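Workshop > Zolgate > Build log > Hand grippers

August 14, 2019

Hand gripper pair, small parts on a soft surface

Finished the second set of linkages for Zolgate and moved off the bench. The bench mat is flat and stiff and everything on it sits up nicely, so the pads look better there than they should. Wanted something softer underneath, and small parts that tangle.

Setup is the gray blanket on the bed, the shallow box with the white inside, and bracelets to sort into it. Both grippers out, pads are the textured blue ones.
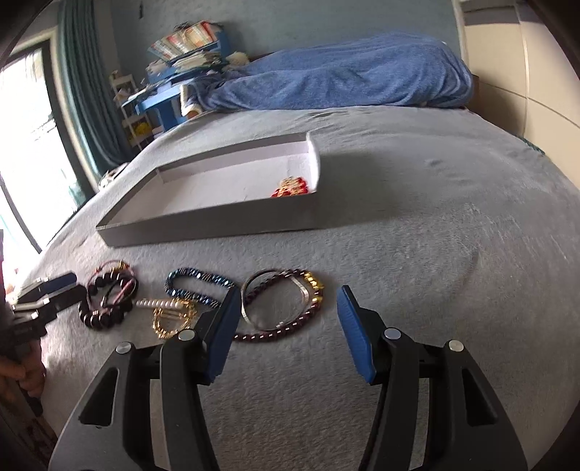
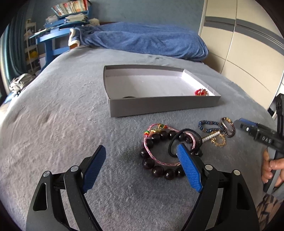 Posted by the Zolgate bench, notebook 2

Notes while they're fresh:

Fine chain is the worst. The jaws close on the pile of the blanket as well as the chain, and the fuzz takes up most of the pad travel. Coming in flatter helps a little. Big round beads are easy from nearly any angle -- the pad gives enough to hold one bead and the rest follows.

Anything tangled should be lifted high before moving sideways. I kept dragging the neighbors along.

Pivots: the left inner one on gripper A loosened again. Nine tries before I felt it. Backed it out, put a drop of threadlocker on, left it overnight. If it goes again I'll switch to the longer pin from the Herkotum kit and file the cap down.

Handle is still too thick for long sessions. My thumb was sore after around 43 picks. Reprint with 2 mm off the back, same slots.

Pad glue is holding at the corners so far. The old pads from Clolberg peeled by this point.

To do:
-- weigh both grippers, B feels heavier at the nose
-- try a firmer spring, same jaw opening
-- repeat on a towel, then on bare wood

Recent entries
Linkage reprint, eight hours on the slow profile
Lashari spring order, what fit
Cutting pad stock without a jig
Pivot pins: long or short
Plans for October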